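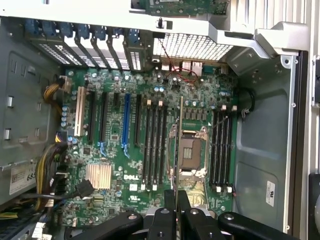 Notes for Unit 6: Visit to the Durkero repair hall, Gedinham

Read these before you write up the visit. The write-up is due in January, at the second class meeting. Maximum length is 500 words.

1. What the demonstration covered

Rostam Shojaei ran the memory task. The arm picks up a memory module, carries it to a desktop workstation with the cover off, lines it up with a slot and presses it in. The board has a bank of four memory slots on each side of the processor socket, with clips at both ends of every slot. The fingers have to come down between parts that stand at different heights, and there are power cables along one side of the chassis.

2. Terms used on the day

Approach - the path from the tray to a point over the slot.
Alignment - turning and shifting the module until its edge matches the slot.
Seating - the push that closes the clips.
Wrist view - what the small camera near the gripper sees. It loses sight of the slot late in the approach if the module is held too low.

3. Figures to keep

The hall takes in 3380 machines a year. Of these, 790 go through the robot cell and the rest are done by hand. The full task has 19 steps in the Flendunus control program. Steps 11 to 14 are the alignment, and they take the most time.

4. Points from the question period

Mehrangiz Jalali was asked why a two-finger gripper is used and not suction. Her answer was that a module has chips on its faces and very little flat area to hold. She also said the grip force is set low and raised only for seating - too much force early on can bend the card.

5. For your write-up

Pick one step and say what could go wrong in it. Say which sensor would notice. Use the Safavi reading, section 2, for the terms on contact and force.

Safety forms that were not handed in at the door go to the lab office.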